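Workshop tips: teaching an arm to clear a table by hand guiding and remote control
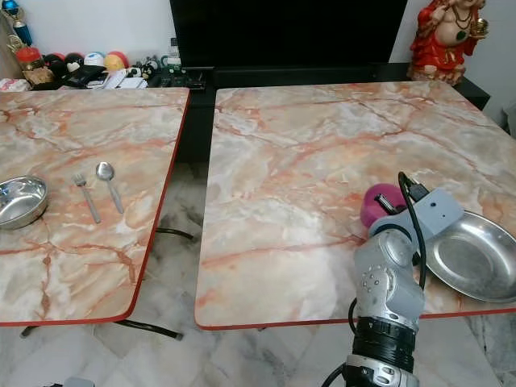 How many times do I need to show the arm a task before it will repeat it?
Plan on several dozen clean runs for one object in one area of the table, and more if the object moves about. The Galtarwood set-up used 648 runs for cups and plates together.

Cutlery, bowl, cup and plate
Start with the cup. Forks and spoons lie nearly flat and give the fingers little to close on, so leave them until the cup runs are steady.
Polished steel throws back light. Turn off any lamp directly overhead before recording bowls or plates.
Where two tables stand side by side, do not slide items across the gap. Lift, cross, lower.

Guiding by hand
Hold the arm by the upper link, never by the cable. Leave enough slack at the wrist for a full turn and check it every 3 runs.
Keep your fingers off the gripper. Pressure there shifts the recorded position.

Guiding by remote control
Set the speed to the lowest step for the last stretch before contact.
Pause for 2 seconds with the object held, then move off. Clultix software trims long pauses, so switch trimming off first.
Delete any run with a dropped item on the same day.

Storage
Our Venow drive was full at 2,142 files. Copy to a second disk before then.

Page last changed 11 September 2018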